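Speaker notes - Budgeting for bench automation in instrument reprocessing
Session given at the Brisdale site, November 20, 2019
Speaker: Kimie Nakajima

Opening (keep short, they will have had lunch)

Thank Salvador Cardoso for the room. State the scope in one sentence: how we built the equipment plan for the two-arm tray cell, which lines on it were wrong, and what the request for next year looks like. The talk is for people who sign for equipment or have to write the justification. Controls questions go to Shinji Yoshida at the end.

Do not start with the purchase price. Start with the task list.

1. The task list comes before the quote

The work we are planning for is at the assembly end of reprocessing. An instrument has to be placed in a mesh tray, the tray has to sit on a wrap, and the wrap has to be folded over it. At the moment people do all of it. The budget question is which of those steps a two-arm bench cell can take on, and in what order we should pay to find out.

We wrote down 60 separate tasks. Auður Skov then went through them and marked each one with the gripper it needs, the tray it needs and whether cloth is involved. Cloth is the most expensive word on the list. A rigid tray has a known shape and can be picked from a known rim. A wrap lies differently every time it is put down, and every task that touches it needs more trials, more resets and more staff time.

Of the 60, we dropped anything involving powered handpieces, anything with a lid lock, and anything that needed a third point of contact. Leave this on screen long enough for people to copy the column headings: task, tray, instrument class, cloth yes/no, reset time, consumables per trial.

Reset time is the heading that gets skipped. Put it in. It drove our staffing line more than any other column.

2. What we bought

Walk through the order in the sequence it was placed.

Arms and grippers, one pair. Supplied as a set by Datley. The quote covered arms, grippers, cables and mounting plates. It did not cover anything to mount them to.

Frame and rail. Aluminum extrusion, cut to length by Dania. Both arms clamp to a single front rail. We looked at separate pedestals and rejected them on cost of alignment: with one rail, the spacing between the bases is set once and checked with a gauge.

Enclosure walls and work board. Plain, matte, light colored. Low cost, and the item I would defend first if someone tries to trim it. A consistent background saved us a second round of lighting purchases.

Trays, instruments, wraps. Bought as retired stock where possible. Retired instruments are fine for planning trials and must never go back into circulation. Reiko Ishida keeps the register. If your site does this, budget for engraving.

Spares. See section 4.

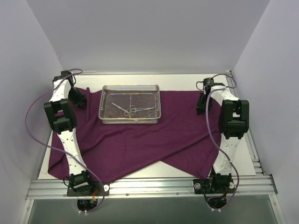 The order of purchase matters because lead times do not line up. Arms came first, frame second, and for most of that gap we were paying for floor space that did no work. If I were placing the order again I would release the frame drawing before the arm quote was signed. The extrusion is cheap to rework. Floor space is charged back monthly whether or not anything is bolted to it.

3. The three numbers people ask for

Lead time, purchase order to first usable trial: 131 days. The supplier's estimate was 89. Nearly all of the difference was on our side. Electrical sign-off had to be repeated after we moved the supply under the bench, and the facilities form has no category for a bench robot, so it was routed as laboratory glassware washing equipment and came back.

Advice for the audience: take the supplier's figure as the time to delivery at the dock. Build your own schedule for everything after the dock, and get facilities to put their own dates on it in writing.

Trials logged since March: 194. This is a count of completed trial sheets only. Sheets with a missing reset time were thrown out. (If asked: we are not presenting success rates today. The task definitions changed partway through and the figures before and after cannot be compared.)

Tasks on the list: 60, as above.

Pause here for questions on numbers. In the rehearsal this took longer than planned, so cut section 5 to its first paragraph if we are behind.

4. Spares and consumables

Two headings that were merged in the first version of the plan. Keep them apart. Finance treats them differently and so should you.

Spares are parts of the machine. Our list:
Gripper fingers, two full sets
One elbow joint module
Cables, one per arm, same length as fitted
Clamping hardware for the rail
Fasteners for the base plates
One power supply

The cable line was queried twice. The reason for it is simple. A cable on an arm has to have slack to follow the joints, and slack rubs on things. It is a wear part and should be listed as one. Order the same length and the same connector, and do not let purchasing substitute a shorter one to save a small amount.

Gripper fingers were under-budgeted. Fine mesh is hard on finger tips, and the tips have to be changed in pairs or the grip goes off center. Shinji's rule is to reorder when the last full set is fitted. I have written that into the plan as a trigger with no calendar date attached.

Consumables are what the work uses up. For us that is wraps, marker tape, wipes and trial sheets. Wraps go out of use when they lose their handling properties, and a wrap that has been folded too many times no longer behaves like the ones in the department. There is a temptation to keep using old ones. It makes trials easier and the results less useful. Set a limit on folds per wrap and cost it properly.

5. Staffing

The cell does not reduce head count in the planning year. Say this plainly. It needs an operator for every session and a second person for any session with cloth in it.

Operators came from the reprocessing department on release, at department rates. This cost more per hour than using engineering staff. It was the right decision. Someone who assembles trays for a living will tell you in the first minute that a scissor-type instrument is lying the wrong way for the wrap, and that comment is worth more to the task list than a week of tuning.

Training: half a day per operator, plus a supervised session. The plan had one hour. Correct yours now.

Release time has to be agreed with the department before the operators' names are given. We did it the other way round at first and had to apologize to two shift leads.

6. What went wrong in the budget

Read these as a list, no commentary unless asked.

Freight for the frame was quoted separately and missed.
The work board was ordered in one piece and should have been ordered with a spare.
No money was set aside for storage of trays and wraps between sessions.
The warranty on the arms starts at shipping. The plan assumed it started at commissioning.
Calibration fixtures were expected to come with the arms. They are an option.
Floor space charge-back began on the day the area was taped off.

The warranty item is the serious one. With a 131-day run to first trial, a large part of the cover was gone before anyone had used the equipment. Salvador has since negotiated a commissioning start date on the second order. Ask for it. It costs nothing to ask, and the supplier agreed after one e-mail.

7. Next year's request

Second cell, same design, at Yalçınkaya. Identical parts list so that spares can be shared. Do not let the second site choose a different rail profile. They will want to, since they hold stock of another one. The saving is small and the clamps will not fit.

Requested items, in priority order:

Frame, board and walls, released first
Arm set, with calibration fixtures on the same order
Shared spares, held at Brisdale
Tray and instrument stock, engraved
Operator release, costed at department rates
A small reserve for task changes

The reserve will be challenged. Our argument is the history of the task list. We changed the definition of the wrapping tasks after seeing them attempted, and each change meant new trial sheets, new reset instructions and some new stock. That was planned work, even if we had not planned for it. It should have a line of its own.

We are not asking for a faster arm, and we are not asking for a larger bench. Both were raised in the review. Arm speed is not what limits trials per session. Reset time is, and a larger bench makes it worse.

8. Decision points

Three dates have to be fixed before the request goes in. The last day the frame drawing can change. The last day the task list can grow. The day the department confirms release. Auður owns the first, I own the second, and Reiko is chasing the third.

If the third slips, the whole request moves one quarter. There is no version of the plan in which engineering staff stand in for the operators - that was tried on paper and it removes the reason for buying the cell.

Questions

Likely ones, with short answers:

Can the cell be leased? The arms can. The frame cannot, and we found no lessor willing to take the arms back without it. We bought.

Why two arms? Folding a wrap needs two points held at once. The single-arm tasks on the list would not justify the floor space.

What is the write-off period? Ask Salvador. It is under review and I should not quote the old figure.

Can sites copy the parts list? Yes. Ask Auður for the current revision. The one in the shared folder still has the old clamp number.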